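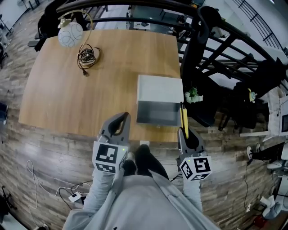
木目天板のテーブル。左奥に球形シェードのランプとコード、右手前に白い箱。

共用テーブルの卓上配置 ランプ、コード、小型収納
発表用ノート
2022年9月14日
Nimside 内装計画グループ

冒頭
表題を読み上げ、すぐ本題に入る。自己紹介は司会の紹介で足りる。
対象は開放型フロアに置く共用テーブル。個人席の机は扱わない。個人席は使用者が固定されるため、配置の基準が別になる。
用語を先にそろえる。「手前」は使用者が立つ側、「奥」は反対側。「左右」は使用者から見た向き。配布資料の平面図も同じ向きで描いてある。
「卓上機器」は電源コードを持つ物、「小型収納」は天板に載せる引き出し付きの箱を指す。両者は配置の制約が異なるので分けて話す。

天板
明るい蜂蜜色の木目。塗装の種類はこの発表では論じない。
淡い木目の天板では、濃色のコードがよく目立つ。見た目の面では欠点だが、点検の面では利点になる。コードがどこを通っているか、立ったままで追える。
白い箱と木目の明度差は小さい。箱の位置は輪郭よりも前面の濃い灰色で認識される。引き出しの面を手前に向けておけば、箱の位置と開く方向が同時に伝わる。
天板の四辺のうち、手前の辺は常に空けるという案が Stustus の初期段階にあった。採用していない。手前を全部空けると小型収納が中央に寄り、引き出しを使うたびに腕を伸ばすことになる。
現行案では、手前の辺のうち中央だけを作業域として確保する。右寄りには箱を置いてよい。

ランプ
球形の白いシェードに細い暗色の曲線模様。アームは真鍮色で細く、弧を描いて奥へ戻る。
アームの形が弧の場合、台座の位置とシェードの位置は一致しない。平面図に台座だけを描くと、頭上の占有範囲を見落とす。図には必ず両方を描くこと。ここは少し時間を取る。
置き場所は左奥を標準とする。右手で書く使用者を想定した標準で、左手で書く使用者には右奥を認める。切り替えの手間を減らすため、奥側の左右いずれにも電源を取れるようにしておく。
手前にランプを置くとシェードが視線に入る。球形は側面からも光が出るため、この影響が大きい。笠形のランプについては別の資料があるので、質問が出たら後日送付と答える。
アームの頂点の高さは製品ごとに確認する。カタログの全高がどの部分を測ったものか、書いていない場合が多い。

コード
ランプの台座付近に、巻いた束が載っている。色は濃い茶と黒。プラグの付いた端が束から左手前へ出ている。
検討項目は束の位置、端の向き、余長の処理。順に話す。
束の位置。台座のそばに置くと、ランプを持ち上げるときに束も一緒に動かせる。離して置くと、間のコードが天板を横切る。標準は台座のそばとする。
端の向き。プラグは近い方の長辺か短辺へ向け、作業域を通さない。左手前へ出す場合は、左の短辺に沿わせる。作業域の側に曲げない。
余長の処理。コード長 101 cm の機器を奥の辺に置くと、床側のコンセントまでは届かない場合がある。延長コードを天板上に載せることは認めず、天板裏に受けを付ける。受けの固定方法は配布資料の末尾に図がある。
束ねるときは輪の径を小さくしすぎない。輪を引き絞ると根元の被覆に負担がかかる。結束は面ファスナーとし、樹脂製の結束バンドは使わない。移設のたびに切ることになり、切り口も残る。
保管時に束ねるのはよいが、通電中の機器を固く巻いたまま使わないこと。この一文は読み飛ばさない。

小型収納
白い箱。平らな蓋状の天面、前面に開いた引き出し。内側は影になっている。
引き出しの内部は天井照明だけでは暗くなりやすい。中身を取り違えないよう、小物は種類ごとに浅いトレイに入れることを推奨する。トレイの色は明るいものを選ぶ。引き出しと同色のトレイは避ける。
天面は物置きにしない。平らであるため書類が載りやすく、載せれば引き出しを開けるときに落ちる。運用規則に明記した。
設置位置は右寄りの手前。ただし引き出しの前面が天板の縁より外へ出ない位置まで下げる。開いた状態を基準に測る。閉じた状態で測った図面が過去に 2 件あり、どちらも現地で置き直した。
箱の角を持って向きを直す動作が頻繁に起きる場所では、底に滑り止めを貼る。貼ると今度は向きが直しにくくなるので、全数には貼らない。Cusi の現場では貼らない方を選んだ。

部屋
天井と壁の話に移る。ここからは卓上を離れて、周囲の条件を述べる。
壁は白。天井も白で、構造が現れている。幅の広い白い梁が斜めに走り、天井を二つの面に分けて見せる。全体に明るい。
白い面が多い部屋では、反射光が卓上まで回る。卓上ランプは照度を稼ぐ目的より、手元の陰影を補う目的で選ぶことになる。出力の大きい製品は要らない。
梁の向きとテーブルの辺は無理にそろえない。梁に合わせてテーブルを斜めに置くと通路の幅が一定にならない。テーブルは通路に合わせる。

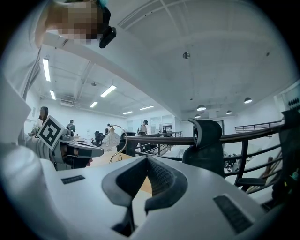 階段まわり
黒い手すりが右半分を横切る。曲線の上部手すりに横と縦の桟。
曲線の手すりに直線のテーブルを寄せると、間隔が場所によって変わる。測るのは最も狭い箇所。平均を取らない。
Stustus の基準では、手すりと天板の縁との間は最も狭い箇所で 78 cm 以上。人が通らない側でも同じ値を使う。椅子の後退と清掃の動作を見込んでいる。
手すり側の縁には物を置かない。理由は説明不要だが、規則には書く。コードを手すりに掛けることも禁止とする。
黒い手すりは白い壁の部屋で目に入りやすい。テーブル側の小物を無理に黒でそろえる必要はない。真鍮色のランプを残した判断も同じ考えによる。

運用規則の要点
読み上げ用。資料では表になっている。
ランプは奥側の隅。台座とシェードの両方を平面図に記入。
コードの束は台座のそば。プラグ端は作業域を通さない。
小型収納は右寄りの手前。引き出しを開いた状態で縁の内側。
収納の天面に物を載せない。
手すり側の縁は空ける。
確認は 6 か月ごと。確認者は平面図に直接書き込み、別紙を作らない。

残っている課題
Ovach への展開では天板が円形になる。左右奥手前の定義がそのままでは使えない。使用者の立ち位置を固定するか、天板に目印を付けるか、未決。
コードの色を天板に合わせるかどうかも未決。合わせれば目立たなくなるが、先に述べた点検上の利点を失う。
左利きの使用者と右利きの使用者が同じ時間帯に使う場合の標準がない。ランプを奥の中央に置く案は、アームの弧が収納に手を伸ばす動作と干渉しないかを未確認。

質疑用の控え
充電式ランプにすればコードの問題は消えるか。充電時の置き場所が別に要る。比較表は未作成。
配線孔を天板に開けない理由。テーブルを動かす前提のため。固定設置なら孔の方がよい。
小型収納を天板下に吊る案。膝が当たる。立って使うテーブルに限れば再検討できる。
平面図の原本の所在。受付で写しを配る。縮尺は図の右下に記載。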